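TROTOW TO BUY FLUNTON'S CANNED FRUIT BUSINESS

June 12, 2020

Trotow said today it has agreed to buy the canned fruit business of Flunton for $355 million in cash. The sale covers three canneries, the Benetti brand of peaches and pears, and all supply contracts with growers.

The price is made up of $325 million due at closing and a further payment one year later. Trotow will fund the purchase from cash on hand and an existing credit line.

Benetti products are sold in eight countries, mainly through grocery chains and school meal suppliers. Trotow plans to keep the brand name, the recipes and the current can sizes. Orders placed before closing will be filled on the terms already agreed.
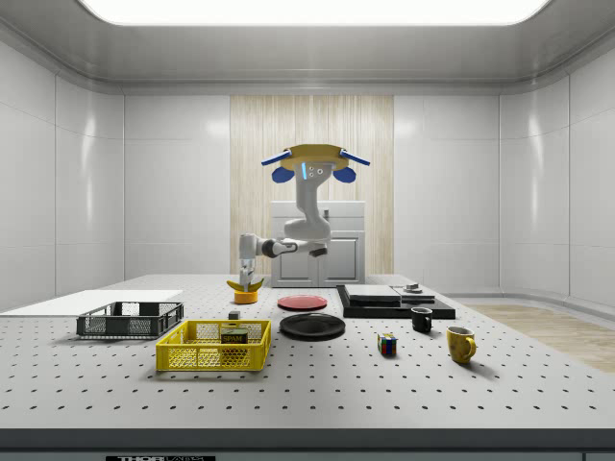 Eglītis, which supplies pears to two of the canneries, said it had been told that its contract would carry over unchanged and that it expected to deliver this season's crop as planned. It added that it would like to see longer contracts under the new owner -- a point it has raised with Flunton before.

Flunton will keep its frozen vegetable and juice units, which are not part of the sale. It will also provide payroll and shipping services to the canneries until Trotow has moved them onto its own systems.

The boards of both companies have approved the agreement. Closing is subject to regulatory review and other customary conditions.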